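Grellholm Parallel Gripper, two-finger

Isla Mahuika, Ploken bench notes

We've had the Grellholm on our two-arm setup since November, swapping it with the Nigam we used before, and I'm really fond of it! It closes softly, it opens wide enough for most things on a desk, and the fingers come off with 2 screws (the Nigam needed a whole tool roll).

Stroke: 126 mm
Finger length: 134 mm
Controller: Indonbridge, any version with the torque limit
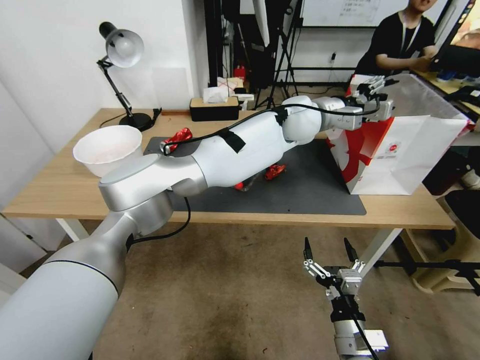
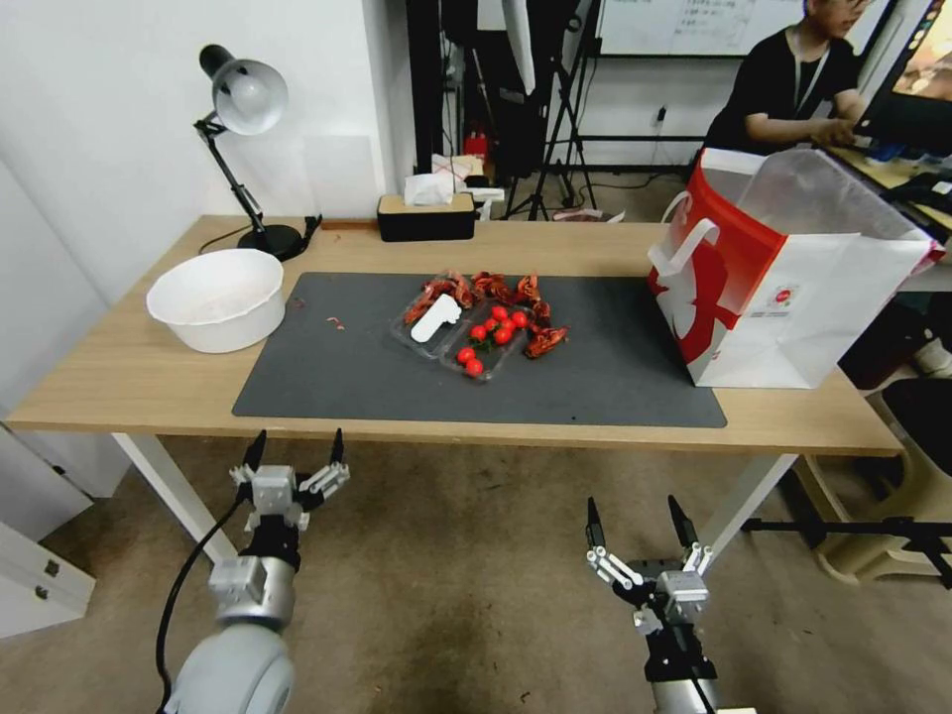 Torque limit is the setting to play with first. Out of the box it's at 12 percent, and I'd leave it there for anything that squashes. Cherry tomatoes in a clear clamshell are a lovely test, much harder than foam blocks, and crayfish piled over the top make it harder still, with all those curled tails to catch on. Paper shopping bags need a different approach: come in level with the handle and close slowly. The Nigam is still quicker on plain boxes, so keep one if boxes are your day job.

Spare fingers ship in pairs. Cable is the same as on the older model, and the old mounting plate fits too, which made me very happy.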